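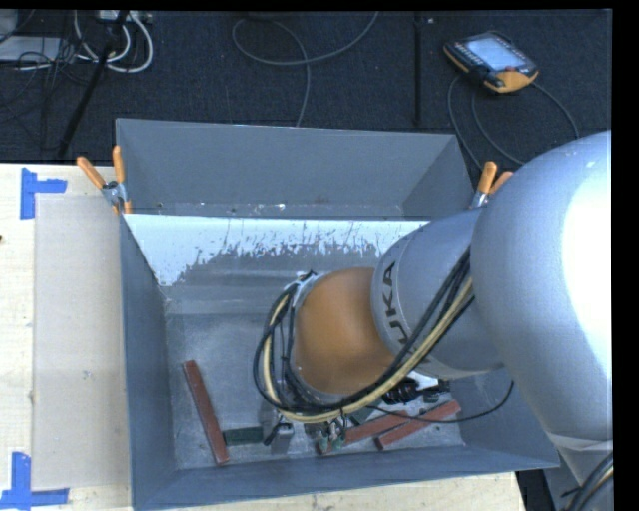

Bohumila Procházka had told us, on our very first visit to the drying sheds at Grirano, that smoked paprika salt goes dull in the jar long before it goes stale, and she wanted to know whether grain shape had anything to do with it. What a good question that was! It shaped everything reported in this section.

4.2 Color and aroma retention in flaked and ground salts

We blended one lot of paprika from Grirano with two salts from Bartoš, a hollow flake and a fine grind, at 8 g of paprika per 100 g of salt. The blends went into 33 clear jars and were kept on an open shelf from December on. Panelists smelled and tasted them blind, first plain and then on boiled potatoes, which turned out some wonderfully lively notes in the comment column.

The flake won, and by more than we had dared hope. Its red stayed warm and even, while the grind drifted toward brick, most of all near the lid. Of the 679 scores collected, 435 favored the flake for smoke aroma. Several tasters wrote "campfire" without any prompting, a word we were delighted to see again and again.

We think the paprika settles into the hollows of the flake and is shaded there, although we have not tested this directly. Clumping was a problem in both blends. Drying the paprika a second time on Nemimo trays helped the grind but made the flake crumble, and those jars are treated separately in Section 4.3.

Figure 4. Industrial robot arm over a gray metal bin.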